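From: Efua Nyarko
To: Bredport shared workshop list
Date: March 25, 2020
Subject: Re: Re: two-arm sorter, where are you at?

Cai wrote:
> Last I heard you had both arms bolted down and were arguing with
> the left one. Any progress? Also I'd like to know what you're using
> for parts to pick, my blocks are getting boring. And do you stick
> with the one overhead view or have you put cameras on the wrists?

Hi Cai, and hi everybody who was too polite to ask!

The left arm and I are friends again. It was the homing offset the whole time (I had typed 37 where I meant 3.7, and then spent a whole evening blaming the belt). Both arms now find their zero on the first go and I've stopped flinching when I power them up.

As for parts, I gave up on blocks back in the winter. I went through the scrap drawer and pulled out cable, little motors, a round red board and some harnesses, and wow, is that a different game. A block is a block whichever way you grab it. Twisted pair does whatever it wants.

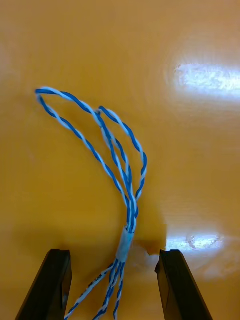 Blue-and-white pair, jaws open on either side of the band.

My rule for cable is to go for the band and leave the loops alone. The gripper code wants one solid thing between the jaws, and the band is the closest you get. If I aim at a loop the planner picks a nice wide target and closes on two strands out of the whole bunch. I have a log of 462 tries with cable now and I'll put it on the Ornlow share once I've cleaned up the column names.

And yes, wrist cameras! One view wasn't enough for me. The fixed one is fine for deciding which arm goes where, but close in I want to see past the fingertips. 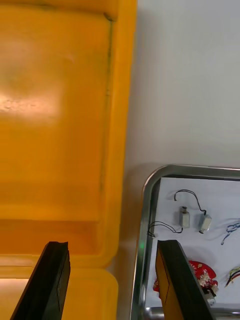
The other thing I'd pass along is to put white paper in the tray. Bare steel throws so many reflections that my edge finder was happily outlining the lights. Plain printer paper, cut to fit, and I change it when it gets grubby. The yellow bins are nearly as shiny and I haven't solved that one – I might try scuffing the insides with a sanding pad, unless somebody on here tells me it's a terrible idea.

The layout I've settled on is bins to the left and right, tray in the middle, one arm per side. I tried the tray up front first and the elbows kept wanting the same bit of air.
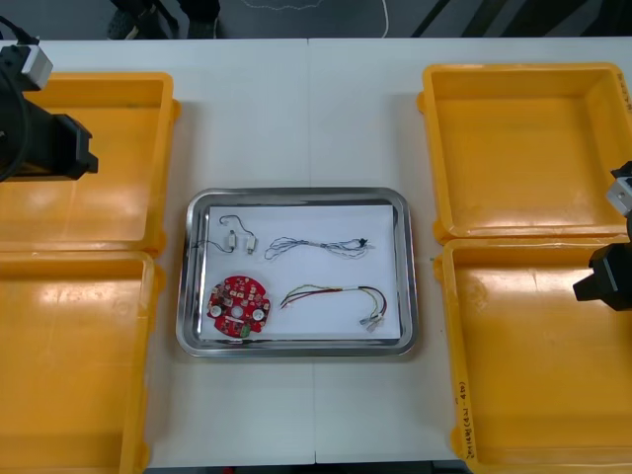

Still to do

- Slow down the last 12 mm of the approach. It's too eager.
- Rewrite the handoff so 2 arms can't both claim the tray. Right now I'm doing it with a flag and hope.
- New jaw pads. The guy at Clurnport has some soft sheet he says he can mail, but I haven't heard back.
- Answer Cai's other email about the power supply (sorry, sorry, it's coming).

If you want the homing script before then, just yell and I'll send it as it is, bad comments and all.

Efua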